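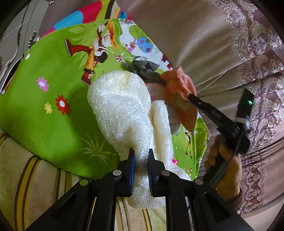

Looking after paintings and prints at home

Most damage to pictures in ordinary houses comes from light, damp and handling. These notes are for people who own a few works by living artists, bought from a gallery, a degree show or the artist, and want to keep them in good order without paying for much.

Dusting

Take the picture off the wall before you dust it. Lay a folded towel on a table and stand the frame on that, leaning slightly forward so the dust falls away from the surface.

Unglazed oil and acrylic paintings should only be touched with a soft, dry, wide brush, the sort sold for watercolour washes. Work from the top down with no pressure. Keep that brush for pictures and nothing else. Do not use cloths, feather dusters or anything with a looped pile on bare paint, as they catch on raised edges and can lift a flake. If you already see flaking, leave the dust where it is and ring a conservator.

Frames are less fussy. A microfibre cloth or mitt is fine on plain wood and metal. Gilded frames get the brush only.

Never use bread, potato, spit or baby wipes on a painting. All of them are still recommended in old household books.

Cleaning the glass

Spray the cloth, never the glass. Liquid runs down into the rebate, gets behind the glazing and wicks up into the mount, where it leaves a brown tide line. A cloth barely damp with water does for most marks.

Check whether you have glass or acrylic first. Tap it with a fingernail: acrylic sounds dull and feels warmer. Acrylic scratches easily and must not be cleaned with anything containing ammonia. Do not rub it hard if the work behind is pastel or charcoal, because the static will pull the pigment off the paper.

Hanging

Use two hooks for anything wider than your shoulders. The picture stays level and each hook takes half the weight. Mofokeng brass hooks are good in plaster. For the softer plasterboard in newer houses I use Kimow screw anchors, rated at 20 kg, and have not had one pull out.

Stick a felt or cork pad on each lower corner at the back to let air move behind the frame. On an outside wall, use thicker pads, or find an inside wall.

Avoid hanging over a radiator, a working fireplace or a cooker. Bathrooms are no good for anything on paper.

Light

Works on paper fade fastest, and dye-based inkjet prints and felt pen drawings are the worst of all. Keep them out of direct sun and swap them round every few months. I do mine in March, before the evenings get light, and put the watercolours in the back hall until autumn.

Storing

Stand framed pictures upright, face to face and back to back, with card between. Keep them off the floor on a couple of battens. Lofts and garages are both too damp and too hot over a year.

Loose prints go flat in a folder with acid-free tissue. Tavine sell it in packs of 100 sheets, and a pack lasts years. Bubble wrap is for moving only. Left on, it prints its circles into varnish.

Paperwork

Photograph the front, back and signature of each work, and keep the receipt with the pictures of it. Many contents policies need single items over £2,000 to be listed separately, so check yours. I keep everything in a Militz box file, with copies on a memory stick at my sister's.

Last updated Feb 23, 2024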